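Success rate drops when the two target plates are swapped – is the policy memorizing positions?

Posted by Darcy Grimshaw

Our laboratory is attempting to reproduce the color-sorting result from the Sornard method. The task is simple: pick a cube out of a metal tray and place it on the plate whose rim matches its color. We recorded 267 teleoperated demonstrations and trained the policy with the published settings. With the red plate on the left and the blue plate on the right, it completes nearly every trial. When the plates trade places, the arm still picks up the cube without difficulty and then carries a red cube to the left regardless.

All but 12 of our demonstrations used the first arrangement. The paper reports no such effect. Has any group seen this, and is there a remedy short of recording the full set again?

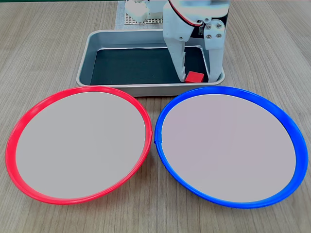

The instruction text names the color in every episode ("put the red cube on the red plate"), and the wrist view is supplied together with the fixed overhead view. Training was stopped at the checkpoint with the lowest validation loss. I can share the configuration file on request.

Murray Nepia

The behavior you describe is consistent with your data. With only 12 episodes in the second arrangement, cube color alone predicts the direction of travel almost perfectly, and the policy has little cause to attend to the rims. A validation set drawn from the same recordings will not reveal this.

We met the same problem at Windholm. Our procedure was as follows. We kept the original recordings, added 145 new ones with the plates swapped, and sampled both arrangements equally during training. Plate spacing was also varied between episodes, as was the starting position of the cube in the tray. Placement in the swapped arrangement then came close to placement in the original one.

I would advise against mirroring the images as a substitute. The actions must be mirrored as well, and on most arms the joint limits and the wrist camera offset make the result unreliable.

Please also report the two arrangements separately. A single averaged figure conceals the fault entirely.

oka_bench

Train longer. Ours improved after another 2,000 steps. We did not test with the plates swapped, however, so this may not apply.

Darcy Grimshaw

Thank you both. Additional recording is scheduled to begin Thursday, and I will post the separate figures under this thread.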